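Clenitz Handled Sorting Bin, White

Item 3736
Sold by Odex Home & Workroom

We have carried a lot of bins over the years (tall ones, squat ones, ones with lids that never quite sat right), and this plain white one from Clenitz is the one our customers keep coming back for. It is a simple rectangular plastic bin, longer than it is wide, with a handle slot cut into the end so you can hook your fingers in and pull it toward you. That is really the whole idea, and it works so well on a table that we have stopped trying to talk people into anything fancier.

If you have ever tried to sort a heap of small things on a bare tabletop, you know how it goes. Buttons wander off, toy pieces end up under the radiator, and the one screw you needed is found three weeks later by somebody's bare foot! A bin with decent sides keeps it all in one place while you pick through it, and when you need the table for supper you can carry the entire job away and finish it tomorrow.

Setting it up on a table

Most people put the bin down wherever there is room, and that is fine, but we do think it is happiest along one side of the table with the long way running from near to far. You get the full depth of the table for the bin and keep the other half clear for laying things out. Left-handed or right-handed, try both sides before you settle. Several of our regulars were sure they wanted it on the right and moved it over within a day or two.

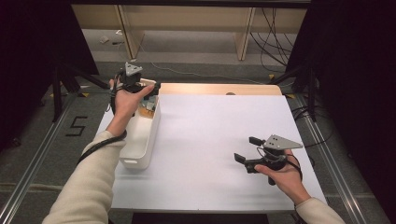 The white bin set lengthwise along the left side of a covered table, with a few small things at the far end.

A white sheet over the tabletop is a lovely addition if you have one to spare. Small parts show up nicely against it, it saves the surface from scratches, and at the end you can gather up the corners and shake the crumbs and dust outside. An old flat bedsheet folded double does the job. If you would like something that stays put a little better, the Waltel table cover comes in plain white and tucks under on all four sides, or you can leave a strip of the table bare at the back for your coffee, as I do at home.

What it is good for

Craft supplies, for a start. Yarn ends, fabric scraps, beads in their little bags, glue sticks, the good scissors. We also sell a great many to parents who use one bin per child at cleanup time, and to people who fix things, who like having a place to drop the parts in the order they came off. Teachers tell us they line them up on a low shelf with the handle ends facing out so that even the smaller kids can slide one free without help.

One customer wrote in to say she keeps hers by the back door for gloves and dog leads, and we were so taken with the idea that there is now one by the door of our shop as well, mostly full of umbrellas that nobody has come back for.

Please don't use it for food straight from the oven or for anything hot. It is a household bin and it will warp. It also isn't meant to be stood on, tempting as the height may be when you are after something on the top shelf.

Looking after it

Warm water, a drop of dish soap and a soft cloth will take care of nearly everything. White plastic does show marker and ballpoint, I'm afraid, so if yours is going to live with children, wipe the marks off the same day if you can. A paste of baking soda and water, left for a few minutes and rubbed gently, gets out most of what the soap leaves behind. Skip the scouring pads, as they dull the finish and then the dirt has something to hold on to. Let it air dry before you put paper or fabric back in.

Ordering

The bin is sold singly or in a set of 4. The set is the better value, and the bins in a set are all the same size, so you can line them up neatly. Orders placed before noon on Thursday go out the same week; anything after that leaves on our next packing day. Shop pickup is free, and we will gladly carry a set out to your car.

We had 308 in the storeroom at the last count, though they go quickly in August when the classrooms are being put back together. If the page says we are out, send us a note and we will put one aside from the next delivery.

Goes well with

Ingvarsson Divider Pair. A pack of 2 upright dividers that stand inside the bin, so you can keep the sorted things apart from the ones still waiting their turn.

Waltel Table Cover, White. Machine washable, and easier to fold than a bedsheet.

Odex Stick-On Labels. They peel off cleanly if you change your mind about what lives where, and in our experience you will.

Returns

Send it back within the month if it isn't right for you, washed if it has been used, and we will refund the price of the bin. Please hang on to the packing slip, and write the item number on the outside of the box so it finds its way to the right shelf.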